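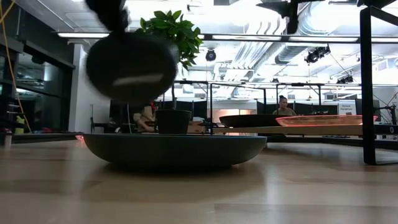

Gripper moving over the bowl and plant pot, table station, demonstration day.

Search this list Go
Print this message | E-mail this message

Subject: Re: Notes from the Flenodham open day
Date: 31st March

Replying inline to the questions posted under my first set of notes. The earlier message is quoted where needed and trimmed otherwise.

> I could not attend. Was the table station running the same control
> software as the one Josa showed last May, or is it the new release?

New release. The operators called it Turkis throughout and the startup screen agreed. The planner has been split from the motion layer, so a replan no longer stops the arm. At the last demonstration you could see a dead stop of a second or more between approach and grasp. I saw two such stops all afternoon, both after an operator had changed the target by hand.

> What objects were used? Blocks again?

Household items. The photo at the top has the bowl with the small potted plant set on it, and the frying pan and the translucent tray off to the right. Objects were swapped between runs. The plant is the harder case of those. The pot has plain tapered sides and is an easy grasp on its own, but the leaves spread out above it and a top approach has to go through them. Josa's answer is to mark foliage as soft volume, which the planner may touch at reduced speed but may not close on. I asked how the soft volume is labeled. It is done by hand for now.

The tray is a different problem. Depth readings on translucent plastic were poor at the last demonstration and they still are. The edges come back and the middle drops out. They fit a known shape to the edges, so an unfamiliar tray would probably fail. Glossy wood under the overhead lights can't help either, and I would like to see the same runs on a matte cloth.

> Do you have success numbers? The announcement only said "reliable".

The handout gives 1248 successful picks out of 1698 attempts, all objects pooled. That is a little over 73 percent. It does not break the figure down by object, and I could not get a breakdown on the day. Without it the number is hard to use. A pan and a plant should not be in the same row. The handout also counts a pick as successful once the object clears the surface, with no hold time stated.

Cycle time was easier to check. I timed one block of 40 runs with a stopwatch and got a median of about 14 seconds from start cue to release. Spread was wide on the plant and narrow on the pan. My sheet is rough but I can type it up if anyone wants it.

> Is the Cho wrist fitted? We are deciding whether to order one and
> the data sheet says nothing useful on cable routing.

It was fitted on the second station only, which was not picking during my visit. I was allowed to move it by hand with power off. Routing is internal as far as the last joint, then external with two clips. The outer loop looked long enough to snag on a frame upright at full rotation. If your cell has posts close in, measure first.

> How close could visitors get to the table?

Close enough to see contact. Speed was capped at 50 percent of the rated maximum for the whole session, according to the handout, so the cycle times above should be read with that in mind. I did not see the cap lifted.

One correction to my first message. I wrote that regrasp was automatic. It is automatic for the pan and the bowl. For the plant the system stops and waits for an operator to confirm.

I will ask Josa again for the per-object table and post it to the list if it arrives.

Print this message | E-mail this message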